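The Gristura semifinal was tied at two maps each when Samira Issa asked for the pause. She had 4 minutes. Her headset smelled of someone else's shampoo, and Donnie was still arguing about the last draft.

"They banned my mid again," he said. "That's every map."

"So play support," Samira said. "Madhu takes mid." 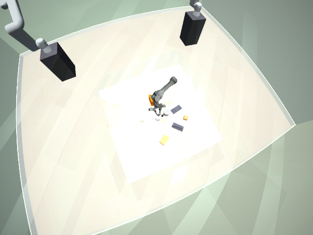 Madhu Prajapati had never played mid in a match that counted. She had 166 games there, all of them late at night on her own account. She opened a practice map to warm up her hands and clicked from corner to corner until her wrist loosened.

"Ready?" said the referee.

Donnie locked in his support -- a healer he hated -- and slid his water bottle over to her.

"Stay near me till level 7," he said.

"I know," said Madhu, and the map loaded.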